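The fruit bowl has to go, apparently

I've been reading about fruit again, which my family will tell you is a bad sign. It started with an article Unnur Ásgeirsdóttir sent me on Saturday, all about how the fruit bowl is ruining our fruit and what we should have instead. The answer was a set of tiered storage trays from a company called Medimell, with vents and little dividers, for 80 dollars. I laughed at the price and then read the whole thing twice.

The theory goes like this. Apples give off ethylene gas, the gas hurries along whatever is sitting beside them, and so your pears go from rock to mush while you're at work. I don't dispute the ethylene part. You can look it up, and anyone who has put a hard avocado in a paper bag with an apple has seen it for themselves. What I do dispute is that the cure is a purchase.

We had a bowl for years, a deep brown one from the market in Hesesdale, and it was a terrible bowl. Too deep, that was the trouble. Whatever went in first stayed at the bottom until it had gone soft, and then it leaked on its neighbours. I lost a good many mandarins that way and blamed the greengrocer for most of them. A vented tray might have helped. Buying less fruit would have helped more.

So I stopped using the bowl at the end of winter and put things on a dinner plate. That's my entire system. A plate has no bottom layer, so you see what you've got, and when it's full you don't buy any more. Takeshi Hoshino from over the road says this is just a fruit bowl with worse sides, and he's had a peach roll off his, so fair enough. I'd still take the odd runaway peach.

Then there's the business of keeping apples and pears apart. The article was very firm on this: separate rooms, ideally. I don't know who has a spare room for pears. I've settled on giving the pear the plate and leaving the apple on the bare table, and I can't claim any great results. Does a hand's width of air make a difference to a gas? I doubt it. I suspect the honest version of that advice is "put your apples in the fridge", but you can't sell a tiered tray off the back of that.

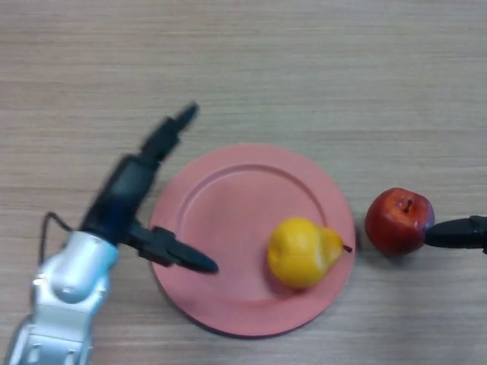 Colour is the other thing people get worked up about. With a lot of pears the skin tells you very little, and you're better off pressing gently near the stem. If it gives, eat it today. I've been caught out by lovely yellow ones that were brown in the middle, and I've had ugly green ones that were perfect. No tray is going to press the neck for you.

Unnur has ordered the Medimell set anyway, in the large size, and she's promised me a full report. I've told her I'll believe it when I see a three-week-old pear I'd want to eat — and she has told me I'm no fun. In the meantime the brown bowl is on the back step holding pegs, and it's quite good at that.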